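The Bed Is Not a Table (But Mine Is)

I've got a theory that every home has one surface that does all the work. In some houses it's the kitchen worktop, in others that little shelf by the front door where keys and takeaway menus go to live. In mine it's the bed. I put things down on it in the morning meaning to deal with them, and at eleven at night I'm standing there in my socks, dead tired, looking for somewhere to move them to.

So when the magazine asked for something about bedrooms for the autumn issue I said yes before I'd even read the email properly. They were hoping, I think, for linen and candles. What they've got is me, a very big bed and a fitted sheet that won't lie flat. 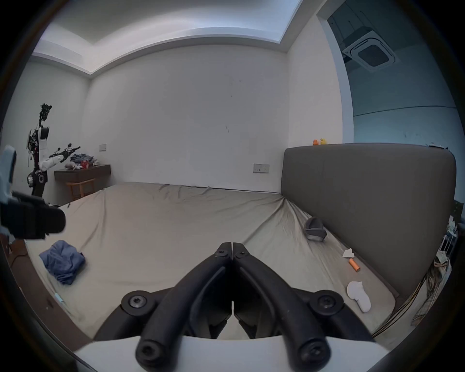
Dreltmont, 8 Sep 2022

Let's start with the sheet, as it's the thing I lose my temper with most. It's a perfectly nice pale one, and I'd decided after the last patterned one that I wanted something calm. Calm! It creases the moment you look at it. The worst of it is over towards the headboard, where the corner is a stretch to reach and the creases all seem to run to the same place. I do the far corners first now, kneeling in the middle of the mattress like a man on a raft, and then climb off and do the near ones. If you do it the other way round the far corner pings off just as you're getting down, and you're allowed to swear.

Then there's what collects on it. A crumpled tissue, of course (there is always a tissue, I think they breed). A blue cloth that has been bunched up on one side of the bed for so long that I've begun to steer round it when I make the bed, which is a ridiculous thing to do with a bit of fabric. A stubby orange thing like a short roll, which needs a drawer and doesn't have one. And up near the headboard, something grey and soft that I'd been hunting for all over the house.

I asked my neighbour Hartmut Dreßler how he keeps his bedroom so tidy, because you could hold a job interview in there. He told me he has a chair. Everything goes on the chair, and when the chair is full he stops what he's doing and puts it all away. I tried this in April. I bought a decent second-hand chair from Bautista, the furniture place behind the station, and within a fortnight I had a full chair and a full bed. I've since given the chair to my sister, who sits on it.
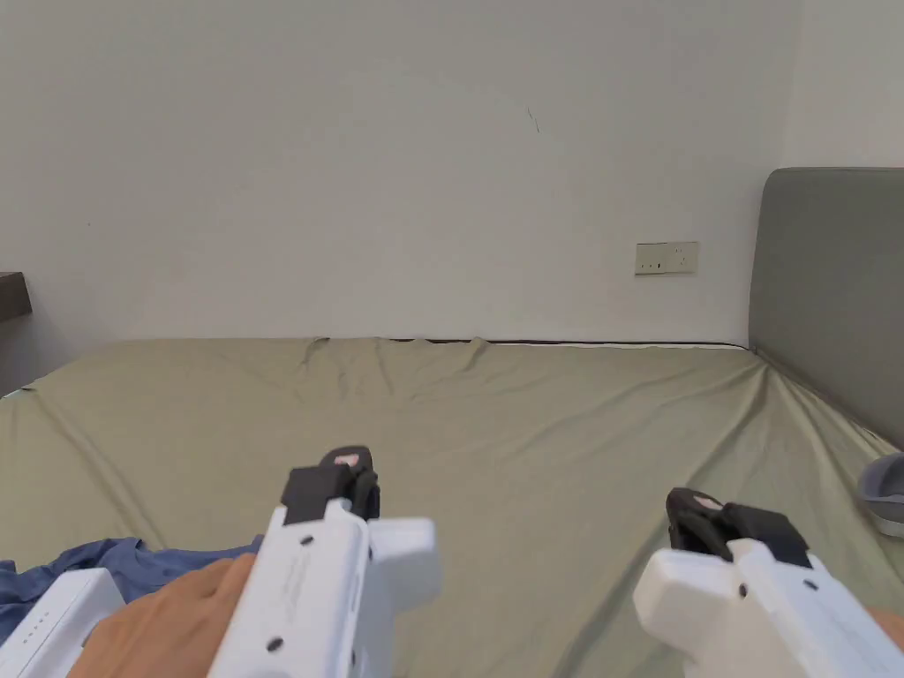

Wekesa Rugemalira

What did help, a bit, was a thing I'd call the lap of honour, although it's really just walking round the bed with a basket. You start at the door side and go round to the headboard and back again, and anything that isn't bedding goes in the basket. You're not allowed to sort while you walk. That was my mistake for years: I'd pick up one sock, go off to find the other one, and come back half an hour later having rearranged the bathroom cabinet. The lap takes two minutes. The sorting takes longer, obviously, but you can do it downstairs with the radio on, and meanwhile you've got a bed to sleep in.

Cloths and clothes are the hard part, because they're neither clean nor dirty. I mean the jumper you wore for one evening, or the T-shirt that was only ever on under something. My mother's rule was that if you had to think about it, it went in the wash, and I stuck to that for nine years until I saw what it was doing to my favourite shirts. These days I fold the in-between things once, quite badly, and put them on the dresser. You'll have spotted the flaw there. The dresser is dark wood, rather handsome, and I couldn't tell you when I last saw the top of it for the colourful heap of clothes that lives up there.

While I'm confessing, there's also a scuff on the wall behind the bed. It's small and dark, right where your eye goes, and on a plain white wall it might as well be a signature. I've tried a damp cloth. I've tried bicarb on a damp cloth. A tin of matching white from Goltska would sort it out, except the tin would have to be put down somewhere while I went to find a brush, and I think we both know where.

I do love the headboard, mind you. It's grey and padded and tall enough to lean on properly with a cup of tea, and it was worth every bit of the fuss of getting it up the stairs. If you're choosing one, go and sit against it in the shop! Take your shoes off and slump, the way you would at home. I sat against a very smart wooden one first, all slats, and felt like toast in a rack. The padded sort does gather dust along the top, so give it a going-over with the brush end of the hoover when you change the sheet. You'll have to lift the duck off first, if you keep a little yellow rubber duck up there, and I'd recommend it. It's very hard to be cross about laundry in front of a duck.

Pillows I've gone back and forth on. I used to have the whole hotel arrangement, big ones at the back and silly ones in front, and I spent my life throwing them on the floor and picking them up again. Now there are two blue ones, and they wander. They ought to be up at the headboard and they're usually halfway down the bed, where I've been lying the wrong way round to read.
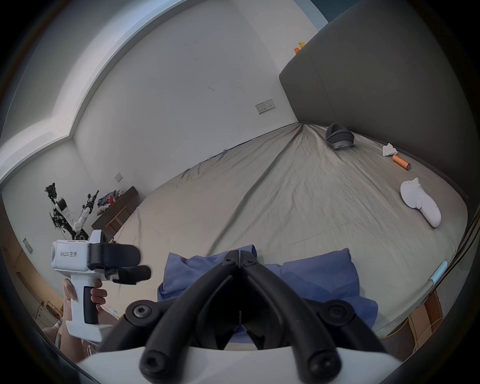 Making a big bed on your own

A few things I've picked up, mostly by getting them wrong.

Find the label on the fitted sheet before you start. On my Paton one it's sewn in at the bottom right corner, and once I'd learned that I stopped putting the thing on sideways.

Smooth from the middle outwards with your whole forearm. Hands just push the creases about.

Wash a new sheet before you judge it. Mine came out of the packet like cardboard, and I'd guess it'll be 100 washes before it's as soft as my old one, but it's already much nicer than it was.

Keep a small bin within reach of the bed, for the tissues.

And empty the basket before you go up at night. I left mine at the end of the bed last week with the sorting still to do, got in, stretched out my feet and tipped the lot back over the covers.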